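Can a machine tidy a dressing table yet? I get asked this more than anything else about home robots, so a few posts on it. Short version: no, or not one you'd want to pay for.
3 min read

Start with the job. A clear organiser with small square compartments, and a few lipsticks to go in it. Most people would do it half asleep. For a machine it is near the top of the difficulty list, above hoovering and well above moving boxes.

Lipsticks are slim, hard and often shiny. Depth sensors read a polished tube badly and a transparent tray worse. So you have something the robot can hardly see going into something it can hardly see. 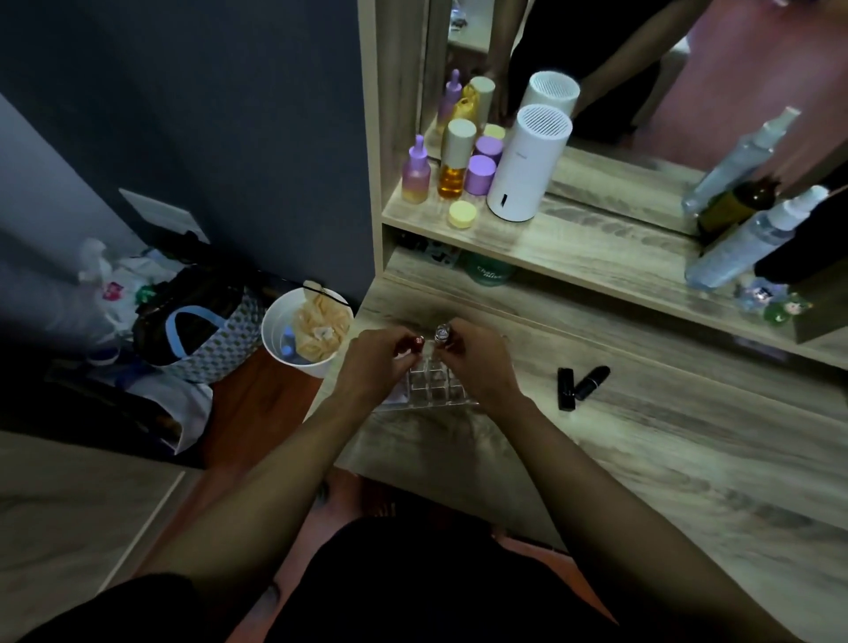 Maricruz Zavala: Our Plivness arm at work drops screws into clear trays all day without a miss. Why would lipstick be any harder?

Fair point. Your trays are bolted down and the screws are all the same. The arm has been told where each pocket is. Shift the tray a thumb's width at home and all of that is gone.

Shop floors get round the problem by fixing everything in place. That is most of what you pay an integrator for. You can't do it to a desk that somebody uses every morning.

Closest I've seen is the Omton bench test. They ran 236 attempts at putting small tubes upright into a slotted tray and 74 went in cleanly. The rest tipped, jammed or were let go too early. I'd call that progress. Two years ago they wouldn't have published a number.

Tichý does better with a soft fingertip, but only with the tray on a black mat under their own lamp. Take the lamp away and they're back with everyone else.

Then there are the two hands. People use both without thinking — one places, the other stays close by or deals with the next thing. Most home machines on sale have one arm. The ones with two tend to use them in turn. 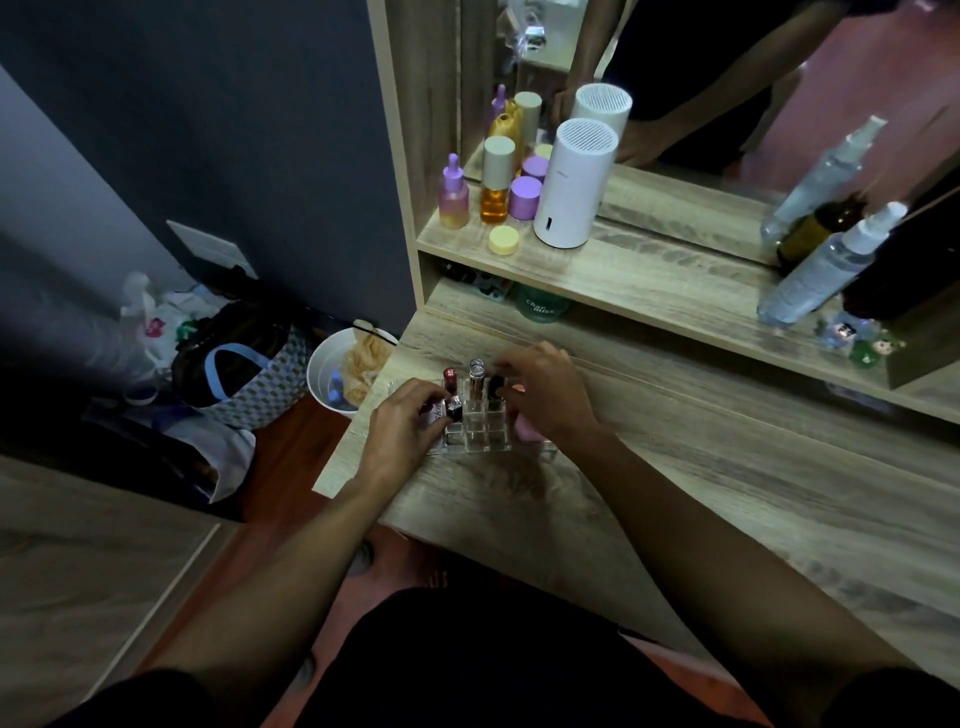 Speed matters as well. The Omton arm takes 40 seconds a tube on a good run. With a handful of lipsticks you'd have finished and gone to put the kettle on.

Where I would spend money now: floors, windows, and on the trade side, shelf scanning. Ulotbridge has a stock checker that got through 1,477 shelf labels in one night shift and needed help twice. Dull work, flat labels, fixed aisles. It suits a machine.

Small loose things on a crowded desk are a different matter. I'll look again when the next Omton results come out in November. If anyone has run their own test with clear trays, send me the numbers, failures included.

Contact | © All posts remain the author's own | Back to top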